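We use cookies to keep you signed in and to remember your reading preferences. Accept / Manage

Tristosow workshop notebook — open day, bedroom station

Monday, September 21, 2020
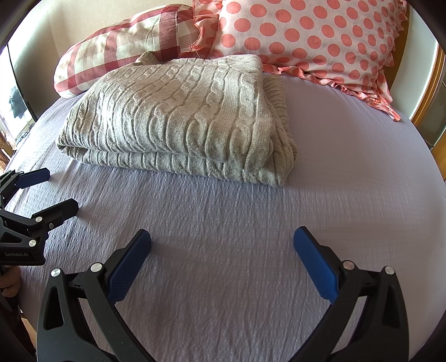

Before the doors opened

I got in early, made a pot of coffee that was far too strong, and went over the bedroom station before doing anything else. The folding demo is the one people remember from the June visit (the sweater especially!), so I wanted it settled before I had to think about parking signs and name stickers. We kept the cable-knit this time as well. It's thick and a bit stubborn, and the braids give visitors something to follow when we talk about where to take hold of a piece of knitwear. A plain T-shirt is easier for us, but it's a dull thing to watch from the back of a group.

I had meant to iron the sheet and never got to it. The crinkly weave forgives a lot, so I've stopped feeling guilty. The plaid pillow and the polka-dot one with the ruffle stay on the list for next time, because people warm to a bed that looks like somebody's bed.

How the visits went

We took 2 groups, one before lunch and one after, with 45 minutes each. The first was mostly folks from Jurier, who know grippers well and asked good, hard questions about finger pads — how long the blue ones last, whether the grid texture picks up lint, what we do when a pad starts to peel. I said we swap them when they look tired, and got a few raised eyebrows. Fair enough. We should write down a proper rule.

The second group was families and neighbors, and they were a delight. A little girl wanted to know if the grippers could braid hair, and then everybody wanted to know. I let people try the hand-held pair on a spare towel, and we ran well over because I hadn't the heart to hurry anyone along.

Odds and ends

The talk is too long at the start. I spend ages on why soft things are hard to handle, when what people want is to see a fold. Next time: first fold, then talk.

Stand visitors at the foot of the bed. The window side is very bright, and those standing across from it were squinting.

The Rarnero people asked how many recordings we have of knitwear alone. I said more than 3,240 across all clothing and 1,240 for knits, both from the June tally. Somebody please check those before I send them over in writing.

Towels need washing. I've left the bag by the Javier cabinet, and I still owe the front desk a box of cookies for lending us their chairs.

Share this entry (2) · Comments (0)

Tristosow workshop notebook · Contact the workshop · © 2020 · Back to top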